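Sudinero Home & Garden Boards
Search this board Go Advanced search
Indoors > Dried and Pressed

Two white vases, one dried bouquet, no agreement

stemwinder
4 November 2018
We have a shelf in the hall, two white vases and exactly one bouquet of dried flowers. The short vase is rounded, like a bell. The other one is taller and has flat angled sides, and my spouse calls it "the architect." I say the flowers go in the short one. The architect's representative disagrees. They have been moved four times since June and they shed every time, so I would like a ruling while there's still a bouquet to rule on.
3 comments hidden

poranine_pat
Tall one. Stems want company. A short vase under a big spray looks like a man carrying a ladder.

gravelpath
Short one, obviously. Narrow mouth, so the twigs hold each other up and you don't need anything stuffed down inside. I had mine in a wide jug for years and they all slumped to one side like commuters.

poranine_pat
Then put tissue in the jug.

gravelpath
I am not putting tissue in the jug.

stemwinder
Same table, same two vases.
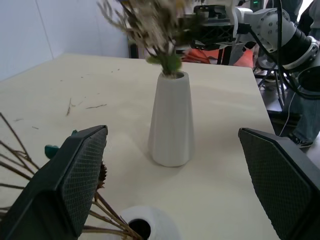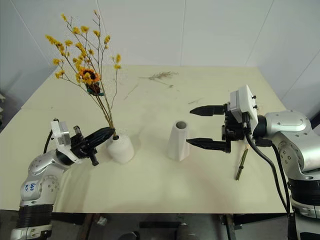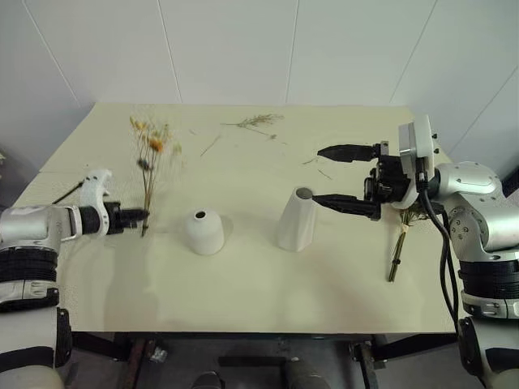
RE: Two white vases, one dried bouquet
bogdan_lane
The yellow fluffy ones fanned out over the short vase look great to me. Twigs going every which way, big orange bloom in the middle. I'd leave it. In the first picture the flowers are in a tall vase and they look fine too, so I'm no help, but I have now voted twice.

mothballs
Nobody has mentioned the crumbs. Look at the tabletop in the first one – little brown bits all over the left side. That's your answer. Whichever vase you pick, pick it once and stop. Dried stems have only so many trips in them.

stemwinder
I had hoped the crumbs would go unremarked.

mothballs
They did not. Cheap hairspray, held well back, light coat. Let it dry before you touch anything.

gravelpath
Hairspray makes them sticky and then they collect dust. Ask me about the 20 hydrangeas.

mothballs
You used too much.

gravelpath
I used what it said on the can.

poranine_pat
Could you split them? Sunflower-looking thing and a few twigs in the tall one, the yellow fluff in the short one. Two vases, two arrangements, one marriage.

stemwinder
Suggested this at dinner. Was told the bouquet is "a composition." So we are back to choosing.

bogdan_lane
What about the dark spiky head that's lying in with the stems in the first picture? It looks past it. I'd pull that one whatever you decide.

stemwinder
That one is my favorite.

bogdan_lane
I withdraw the remark.

stemwinder
Update: short vase, on the hall shelf, until spring. The architect gets the windowsill and stays empty, on the grounds that it is "sculptural." I've swept the table.

poranine_pat
Still think tall.

172 views 20 replies Share (4)
Contact the moderators | © Sudinero Boards | Back to top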